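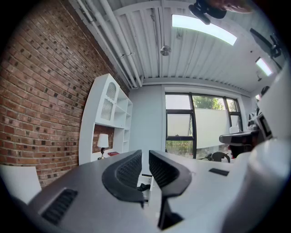

Slide 1: white shelves, brick wall, lamp

Okay, so hi everyone, I'm Giang Vi, and I want to talk shelves for a few minutes! Point at the little lamp and the red book lying flat next to it. I love that open compartment - brick at the back, hardly anything in it. My own shelves at home held 118 paperbacks until November (pause, let them groan).

Tell the Zaltlow story here, keep it short. Tadeo Quiroga and I spent three evenings sorting and only got one column done - we kept stopping to read.

Next slide, then take the question from Oanh.

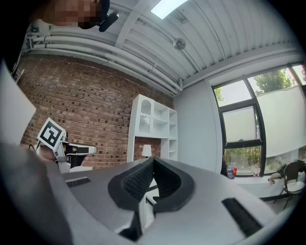 Do you put the heavy books at the top or the bottom?
Bottom shelf, always, and the light stuff goes up high.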